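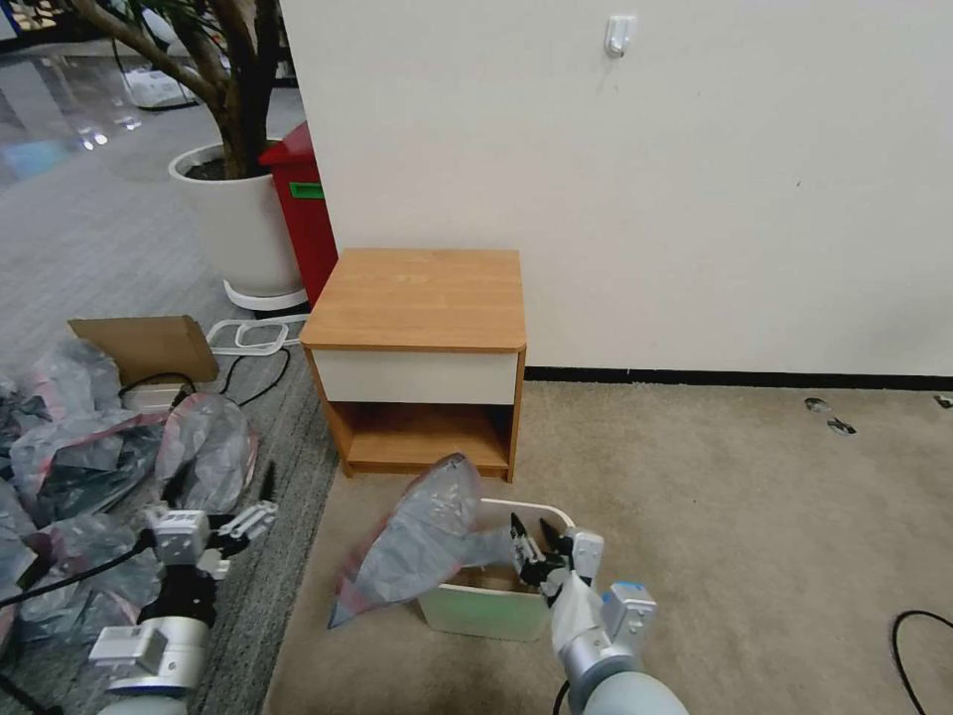
Nachttisch an der weißen Wand, davor der kleine Korb, links der Pflanzkübel.

Werkstatt > Möbel > Kleinmöbel

Ein Nachttisch als Ablage im Durchgang

Juli, von Fenna Verhoeven

Der Nachttisch stand bis zum Umzug im Schlafzimmer in Flerden. Im neuen Schlafzimmer passt er nicht neben das Bett, weil der Heizkörper die Breite begrenzt. Er steht jetzt im Durchgang auf dem beigen Teppich und soll Kleinteile aufnehmen, die bisher in Tüten lagen.

Aufbau: Deckplatte in hellem Orangeton mit Holzmaserung, vordere Ecken gerundet. Darunter eine cremeweiße Schubladenfront, darunter ein offenes Fach im gleichen Holzton wie die Platte. Die Seitenwangen laufen in kurze Beine aus. Auf Teppich ist das ein Nachteil: Die Beine sinken ein, und zwar ungleich. Nach dem Aufstellen lag die Platte hinten 2 mm tiefer als vorn. Ich habe hinten Filz untergelegt und nach einer Woche nachgemessen. Seitdem keine Änderung.

Die Schublade lief beim Einzug schwer. Ursache war eine verzogene Führung auf der rechten Seite. Wouter Cuypers hatte Kerzenwachs vorgeschlagen, das hilft aber nur gegen Reibung und nicht gegen Verzug. Ich habe die Führung abgeschraubt, mit 20 mm Versatz neu vorgebohrt und wieder montiert. Die alten Löcher sind mit Holzleim und Zahnstocher gefüllt. Belastung derzeit: Schrauben, Kabelbinder, Batterien, ein Maßband.

Für das offene Fach gilt vorläufig, dass nichts hineinkommt, was nach vorn herausrollt. Eine Leiste an der Vorderkante würde das lösen, sähe aber schlecht aus. Veerle Meijer hat mir stattdessen eine flache Kiste empfohlen, die sich herausziehen lässt. Die lichte Höhe muss ich noch messen.

Zur Umgebung. Der rote Behälter mit dem grünen Etikettstreifen bleibt links neben dem Möbel. Der Baum im runden weißen Kübel bleibt ebenfalls, er steht auf seinem Untersetzer und lässt sich ohne zweite Person nicht bewegen. Er bekommt 2 Liter Wasser pro Gießgang, im Sommer etwas öfter. Zum Nachttisch halte ich Abstand, damit beim Gießen nichts auf die Seitenwange spritzt.

Noch offen ist der Bereich vor dem Kübel. Auf dem grau gestreiften Teppich liegen die Pappe und das weiße Kunststoffgestell, weiter links die Plastiktüten in Grau, Schwarz und Rosarot. Reihenfolge der Arbeiten: zuerst Tüten sortieren, dann Pappe zerlegen, dann die schwarzen Kabel aufwickeln. Die Pappe aus dem kleinen weißen Korb geht mit ins Altpapier, der Korb selbst kommt auf das obere Regal. Zum Schluss saugen, auch entlang der schwarzen Sockelleiste, dort liegen dunkle Krümel.

Der weiße Klebehaken an der Wand ist bis auf Weiteres ohne Aufgabe. Für eine Lampe halte ich ihn für zu schwach. Tineke Baert möchte dort den Schlüsselbund aufhängen, das wäre vom Gewicht her vertretbar.

Die Maße der Kiste trage ich nach, sobald sie zugeschnitten ist.

Kontakt | © Fenna Verhoeven | Nach oben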